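Subject: Re: [gripper-users] second pair, or wait for next budget?

Zuzana Danko wrote:
> We have 2,000 left for hand-held grippers and the Skusar quote came
> in at 2,650 for the set. Do we trim it or ask Foredmont for more?
> I need something to send them by the end of September.

Hi Zuzana,

I'd trim it! The set has four spare finger pads in it and I can't see us getting through those before spring (we're still on the first ones here). Ask Skusar to requote with two, and to list shipping on its own line, because last time it was buried in the total and Foredmont sent the whole form back.

What I wouldn't cut is the ribbed grip strips. Kitchen work is mostly thin, fiddly stuff, and that's where I'd want the money to go.
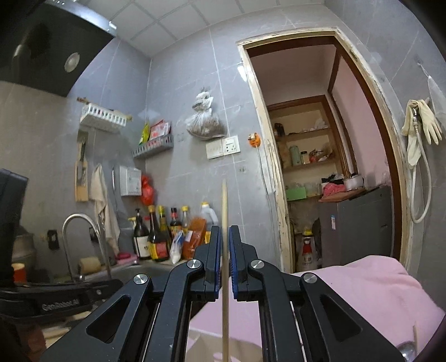

Kitchen work, thin wooden stick between the blue strips.

If they won't budge on price, Skála might lend us the difference out of their travel line, and we pay it back when the new budget opens. I can ask, I have to call them anyway about the cases. Do you want the quote in your name or mine?

Svetozár Jurčo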